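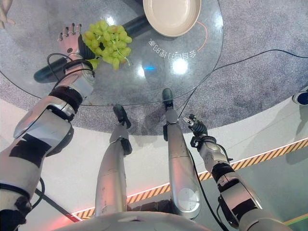 Furniture and Small Rooms, Unit 6: Tables, Glass and What Goes Under Them
Handout prepared by Noémie MacLeod

Reading for this unit: the Lévesque packet, sections on tabletops and floor coverings. Bring it to class along with your floor plan from Unit 5.

1. Round glass tops
A clear top hides nothing. The post, the carpet and any cable on the floor are all part of what a person sees when looking down at the table. Plan the top and the floor together. A round top also has no corners to line up with a wall, so it can stand off-center in a room without looking like a mistake.

Lettering on glass reads correctly from one side only. From the other side it is mirrored. Decide which side people will sit on before you order a printed top.

2. Food on the table
Fruit can go straight on washed glass. Grapes keep better on the stem, and a bunch should be rinsed and dried before it is set down. A plate with a raised rim is the better choice for cut fruit, which leaks juice.

3. Round carpets
Light gray with a speckled pile is a common choice under a dining or display table. Crumbs show less than on a plain color, though dents from table feet still show. Vacuum in two directions.

On a smooth white floor the edge of the carpet becomes a strong line. Check that a chair leg does not rest half on and half off it.

Cables should run along the edge of the carpet where possible — never across the side where people walk in.

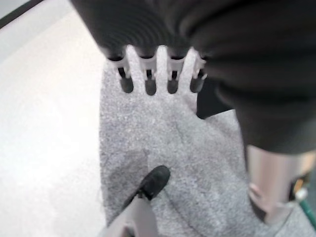 Should the carpet be wider than the table?
Under a dining table it should, by enough that a chair stays on the carpet when it is pulled back. For a small side table with no chairs, the same width as the top is fine.

4. Exercise
Draw a round table with a top 40 inches across on a carpet 70 inches across. Leave 20 inches clear on the side nearest the door. Mark the post, one cable and its outlet. Use the Grellgate room plan, not your own.

Hand in on paper by February 11, 2026. Late drawings go in the tray in room 469.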